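Who Says That Corner Is Square?
A page for people who like to check

Somebody hands you a big white board with a grid of pencil lines on it and says, "There you go, all square." Do you believe them? I wouldn't. I'd want to know how they drew it.
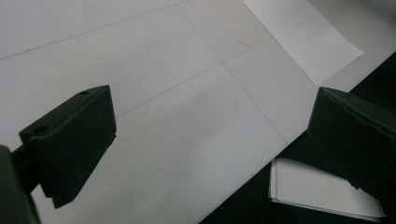 A pencil grid is one of the oldest helpers there is. Painters use one to copy a small sketch onto a big wall. Quilters use one. Mapmakers use one. People who build model railroads draw one on the table before they glue down a single tree. The idea is simple. Take a large blank surface, which is hard to think about, and split it into boxes, which are easy to think about. Then you can say "the pond goes in the second box" and other people know where you mean.

But a grid can lie to you. It looks so neat that you trust it. So let's not trust it yet.

What are the lines supposed to do?

Two jobs. Lines going the same way should stay the same distance apart, all the way along. We call those parallel. And where one line crosses another, they should make four corners that are all the same. Those are right angles, and each one measures 90 degrees.

If the first job goes wrong, your boxes get fatter at one end. If the second job goes wrong, your boxes lean over like a tired fence. Sometimes both go wrong together, and then you have a real mess, but a quiet one. You may not notice until the paint is on.

"I can tell by looking"

No, you can't. I can't either. I used to think I could.

Try it. Put a sheet of paper on a table and walk around the table. From one side the lines look fine. From a corner they seem to slant, and the boxes look longer than they did a moment ago. The paper hasn't changed. You moved, and the shape your eye gets has changed with you. Things farther off look smaller, so the far end of a box looks narrower than the near end, even when both are the same.

That means a slanting line isn't proof of a bad grid, and a straight-looking line isn't proof of a good one. You need something better than looking.

"I used a ruler, so it must be right"

Hmm. Which ruler? And where did you start?

Lots of rulers have a little bit of blank plastic or wood before the zero. If you line up the end of the ruler and forget that bit, every mark you make is off. Some old rulers have worn ends too. The cure is to start from the 1 instead of the 0 and remember to take 1 away when you read the answer.

Then there's the pencil. A blunt pencil makes a fat line, and a fat line has two sides. Did you measure to the left side or the right side? If you don't know, you may have switched halfway across.

Small mistakes also pile up. Suppose you step across a board one box at a time, moving the ruler after each box, and you're off by 1 millimeter every time, always in the same direction. After 15 boxes you are off by 15 millimeters, which is wider than most people's thumbnails. If you leave the ruler where it is and make all your marks from the same starting place, one wobbly mark can't push the others along.

A test that doesn't care what anybody says

Pick a box. Measure from one corner to the corner farthest from it. Then measure the other way, between the two corners that are left. These slanted lines are called diagonals.

If opposite sides of your box match, and the two diagonals match too, the corners are square. If the diagonals are different, the box is leaning.

Lefteris Karras, who paints scenery in Cliddale, once let me check a panel he'd marked up for a stage floor. He was quite sure about it. The top and bottom matched. The left and right matched. One diagonal came to 484 centimeters and the other didn't, by the width of two fingers. He measured them both again himself, slowly, and then went to look for his eraser.

Please notice that the sides were all fine. If we had only measured the sides, we would have shaken hands and gone home.

The 3, 4, 5 trick, and whether to believe it

You may have heard this one. Measure 3 along one line from the corner. Measure 4 along the other line. If the distance between your two marks is 5, the corner is square. It works with inches, feet, centimeters or the length of your shoe, as long as you use the same thing all three times.

Should you believe it? Don't take my word for it. Get three strips of cardboard, 30, 40 and 50 centimeters long, and make a triangle with their ends just touching. Now push the corner of a sheet of printer paper into the biggest angle. See if it fits.

(Then ask yourself how you know the printer paper is square. Good question! Fold it so that one edge lies exactly on top of itself. The crease makes a right angle with that edge. Now you have something to check the paper's own corner against.)

Why so faint?

Lines for planning should be light. Press hard and the pencil leaves a dent, and the dent stays there after the gray has been rubbed away. Paint can settle in it. Light lines are harder to see, I'll admit, and people complain about that. Get closer, or put a lamp down low to one side.

Don't lick your finger to rub a line out. I know people do it. It makes a gray smear.

If you need one special spot to stand out, a tiny touch of colored pencil will do. Keep it small. A big dot doesn't tell you where the spot is, only that it's somewhere under the dot. And write down what the color means, on a scrap of paper if you have to. I have an old board with a colored tick on it that meant something very important one August. I have no idea what.

Try it yourself

You need a large sheet of white cardboard, a sharp pencil, a long ruler, an eraser and somebody who enjoys arguing.

Draw one long line first. Everything else gets measured from this line, so take your time.

Make marks along it without moving the ruler. Choose any spacing you like.

Use the 3, 4, 5 trick to draw a second line crossing the first.

Add the rest of your lines, lightly.

Now swap boards with your friend. Each of you checks the other's diagonals. Don't check your own first. It is surprisingly easy to read the number you were hoping for, and I've caught myself doing it more than once.

If the diagonals are off by 1 or 2 millimeters, is that good enough? It depends on what the board is for. For a poster, sure. For a puzzle where the pieces have to fit in any box, probably not. Anybody who tells you a thing is "perfectly" square hasn't told you how closely they measured it, so ask them.

Words to know

Parallel: staying the same distance apart.
Right angle: a square corner, 90 degrees.
Diagonal: a straight line joining two opposite corners.
Grid: lines crossing to make boxes. Check before use.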